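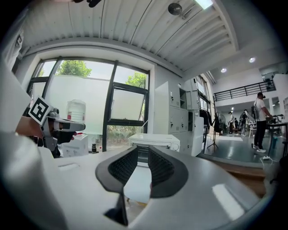 August, second week at Clevham

Bed late again, feet sore, and I still have that little squeeze movement in my right hand. I was doing it on the bus home, opening and shutting my fingers at nothing, and the woman opposite moved her shopping bag a bit closer to her.

So, the count. Hanne wrote it on the sheet before we packed up: 2133 good ones in total since we began. I had been telling everyone we were past that already, so that shut me up. Of those, 1126 are mine and Hanne's from this big hall, and the rest came over from the Carrillo building before I joined. I don't trust the Carrillo ones much. Whoever did them was in a terrible hurry and you can tell, everything gets grabbed by the corner and sort of flung. Hanne says the learning part will cope with a few flingers. I said what about a few hundred flingers, and she went to fill her cup.

I do like working with both hands now. For the first week I only had the one gripper and I got quite smug about it, and then she handed me the second and I was a beginner all over again! The left one goes where it likes. I hold it out towards the window before each go, just to get it level and see that the square tag on top is showing properly, and then I bring it round slowly. If I cover the tag with my sleeve the whole go is wasted, and it doesn't tell you at the time, you only find out afterwards when Hanne is going through them with her chin in her hand. I lost 59 that way on my third day. 59! All folding, too, and I had been so pleased with the folding.

Today was mostly cups and lids. Pick up the cup with the right, steady it with the left, lid on, put it down, let go, hands back to the start. Then again with the cup turned a bit. Then again with it nearer the edge. Hanne wants them all slightly different, and the trouble is that people are not good at being different on purpose. By mid-morning I was doing the same three versions round and round, like somebody humming. She noticed before I did. She's started calling out silly places for me to put the cup down, and that helps more than the printed list ever did.

I asked her over lunch whether I should be trying to do it well or trying to do it the way I normally would. She thought about that for most of a sandwich. What she said in the end was to do it at the speed I'd want someone to pour my tea. So that's what I've been doing since, tea speed, and my afternoon ones do look nicer. There's a wobble on the left hand still when I reach across.

We argued a bit about mistakes (nicely). If I drop the lid and pick it up again, I want to keep that one, it seems useful to me for the thing to see someone get it wrong and put it right. Hanne says keep it only if the picking up is clean, and mark it. The Seneck notes say throw them all away. Neither of us likes the Seneck notes, so we're marking them in pencil and keeping quiet until somebody asks.

It was a busy sort of day in the hall, people about at the far end and chatting, and every so often I'd lose my place because I was listening. I'd get to the lid and think, have I done the left hand yet? Lovely light, though, with the trees outside, and the window open at the bit that tips. I drank far too much water from the dispenser just for the excuse to put the grippers down. They aren't heavy when you pick them up at nine. At four they weigh as much as a cat each.

Dramari is next. That's their kitchen set, drawers and cupboard doors and a tray, and they're asking for 1701 from us, which made Hanne laugh out loud, because who picked the one on the end? I'm rather looking forward to the drawers. I had a practice at home tonight with the barbecue tongs and the cutlery drawer, and got it open on the second try but couldn't for the life of me shut it without letting a fork fall on the floor. Must ask Hanne how she braces her elbow.

Also need plasters for my thumb, and to wash the short-sleeved top -- no more long cuffs anywhere near that tag. Half past eleven. Light off.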